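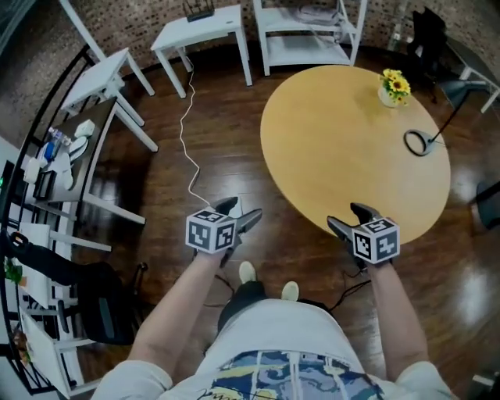

Landlord wants 2650 to refinish the floor in our rented office and I think thats nuts. It's a scratch by the door plus dull spots where people walk. Dark brown hardwood, and of course dark shows everything. Can I fix this myself before we move out in May? Tried the Gullby wax stick already, it just looks shiny now. Don't know what finish is on it.
Erdal Akyol

Put a drop of water on a dull spot. Soaks in, the finish is gone there and wax won't save you. Beads up, you can clean it and put a thin coat of floor polish on top. Get the wax off first or nothing sticks!! Mineral spirits on a rag, windows open, wait 10 minutes, wipe. Test in a corner. Also felt pads under anything with legs.

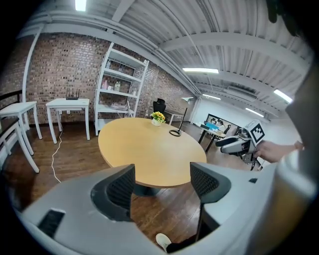 Round table, brick wall side

Had a pedestal one like that, the base scratches worse than chairs do. Lift, dont drag.
Undton

Check your lease for "normal wear". Dull paths usualy count as wear, a deep scratch maybe not. Ask for it itemized and get 2 other quotes. Mine dropped a lot after that.
Egilsson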